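Bimanual tray lift in sim, wrist cams useless at close range, grasp check fails at random

posted 22nd September by trindilent_dev
tags: simulation, wrist camera, grasp detection, bimanual

Hi all, hoping someone has hit this. Two-arm setup in sim, task is to line up on a tray by its side handles, close both grippers, lift level. Head cam plus 2 wrist cams. Policy does the coarse approach off the head cam and then I have a separate grasp check that looks at the wrist cams only and says go / no go for each hand. If both say go we close and lift.

Head cam is fine. Tray pose estimate is solid, never had a complaint there. The trouble is all in the wrist views. Ran 500 episodes overnight and 123 of them timed out waiting on the check. Not bad grasps, it just never says go. Or it says go on the left and sits on the right forever until the step limit.

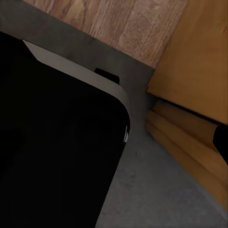
What I tried so far:
- lowered the confidence threshold, now it says go way too early, sometimes before the fingers are anywhere near the handle
- more light in the room, no change
- retrained the check with random wall and floor textures, slightly worse if anything
- swapped left and right cams in the config to rule out a mixup, was not a mixup

The check is a small conv net, takes one RGB frame per wrist, resized way down. Labels come from the sim contact state. Both hands share the same weights, the right image is flipped before it goes in.

Seed 259 is my favorite bad one, fails every time, same way. Dumped the frames and looked at them next to each other and at some steps I can't tell myself if the hand is on the handle. Which is maybe the answer, idk. 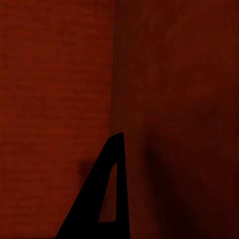
Do I need depth on the wrists? Would rather not, the real cams we plan to buy don't have it and the point is to keep the two setups matching. Also open to throwing out the check and letting the policy decide when to close, but then I lose the one place where I can log a reason for a failure and my lead likes that log a lot.

Control runs in the same loop as the renderer btw, if that matters. Physics steps faster, images come in when they come in.

Thanks, in a rush before the October demo so short answers are fine

Nathalie Martens

If you can't tell from the frame then the net can't either, start there. You're asking one RGB picture from a few centimeters off a surface to tell you about contact. At that range you mostly get finger and a big patch of one color. Texture randomization won't fix that, the information isn't in there.

What worked on our side (Peslow stack, also two arms, also a box with side handles):

1. Give the check joint state. Gripper opening, commanded opening, wrist pose relative to the tray estimate. You already trust the head cam pose, so use it. Our check went from flaky to boring after this one change.
2. Give it more than one frame. We stack a short history. How the finger moves against the background tells you far more than one still.
3. Split the check in two. Before closing: geometry only, is the handle between the fingers according to the pose estimate. After closing: did the fingers stop short of fully closed. If they shut all the way you missed. Dumb and works.

With 3 you keep your log, and it gets better, you now have "missed alignment" and "closed on nothing" as separate reasons.

Also look hard at your flip. Mirroring the image is only OK if the wrist cam mounts are true mirrors of each other. If the right cam is the left one copied over with the same offset, the flipped picture puts the finger in a place the net never saw in training. Left says go, right sits forever is just what I'd expect from that. Check this before anything else, takes five minutes. Print both camera transforms in their own hand frames and compare the signs.

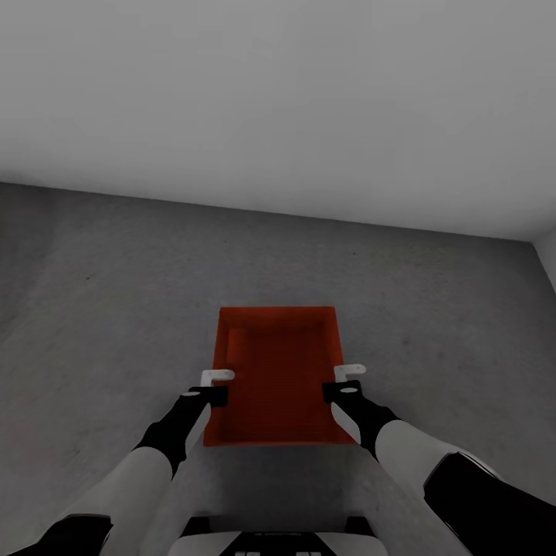

And no, don't add depth. At that distance a lot of real depth cams give you garbage anyway, under their minimum range. You'd be training on something you can't have later.

One more, your loop. "Images come in when they come in" worries me. If the label is contact state at physics time and the frame is from a few steps earlier, some of your labels are simply wrong right around the moment of contact, and those are the ones you need most. Stamp both with sim time and drop pairs that are too far apart.

forach77

just use a bigger network. we had the same thing with a drawer task and going up in resolution fixed most of it. resizing way down is killing you

chidiac_r

Wouldn't go bigger first. Agree with the post above the last one about time stamps, that bit us for weeks. Renderer was handing back the previous frame whenever it was busy, no warning in the log, nothing. Replay looked perfect becuase replay isn't in a hurry.

Quick test: freeze the physics at a step where the check should say go, render fresh from all cams, run the check on that. If it says go on the frozen frame and not in the live loop then it's your timing. If it still says no, it's the model or the flip.

Only other thing, your timeout. Rather than sit there until the step limit, have it back both hands off a little along the approach direction and come in again. A second look from a slightly different spot rescues a good share of stuck ones. Both hands together though, if only one backs off the other one can shove the tray around and then your pose estimate is old.

trindilent_dev

Right cam transform was a straight copy of the left. Sign on y was wrong. Seed 259 goes through now, rerunning the full 500 tonight. Doing the time stamps tommorow, and the split check after that if I get to it before the demo. Thanks Nathalie, thanks all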